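Week 6 notes – stockouts and reorder points

Read before section. Slides are up too but these have the corrections.

Where we left off: economic order quantity tells you how much to order. Says nothing about when. Today is when.

Basic setup – you sell some stuff every day, supplier takes a few days to deliver, you want the new box to show up before the old one runs out. Reorder point = daily demand x lead time. That's the version with no surprises in it.

Wostero case (the one from the reader): sells 46 filters a day, lead time five days. So reorder point is 230. Shelf hits 230, place the order. If you got 200 you probaly used the old lead time from the first printing, check your copy. 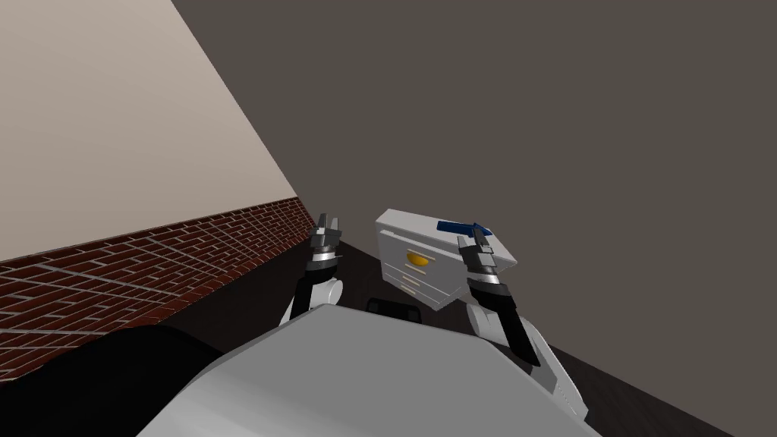
Now the surprises. Demand moves around, and the supplier is late sometimes. So we add safety stock on top:

reorder point = (daily demand x lead time) + safety stock

How much safety stock? Depends on service level. Going from 90% to 95% costs a bit. 95 to 99 costs a lot more. Look at the z table in the back of the reader, last column. Common mistake – people use the standard deviation for ONE day. You need it over the whole lead time, so multiply by the square root of the lead time.

Kivi vs Prultex: same product, same demand. Kivi buys local with short lead time and keeps 39 units of safety stock. Prultex imports, waits weeks, keeps 500. Who has the cheaper unit price? Prultex. Who has the cheaper total cost? Work it out with a holding cost of 20% and bring it to section. Be ready to argue either side if I change the holding cost.

Also periodic review – you only check the shelf every so often, say once a week. Then the risky stretch is lead time PLUS the review gap. Formula sheet has this right, slide 14 has it wrong, sorry. 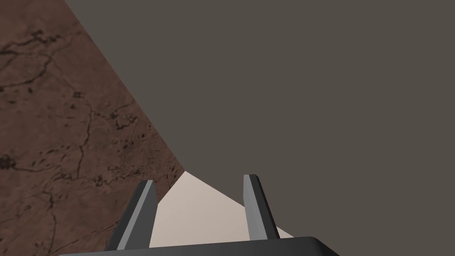
For next time

Wudadex case, first half only. Skip the appendix
Problems 3, 4 and 7. Show units in every line
Midterm is in October, covers up to and includng periodic review
Calculators fine, phones no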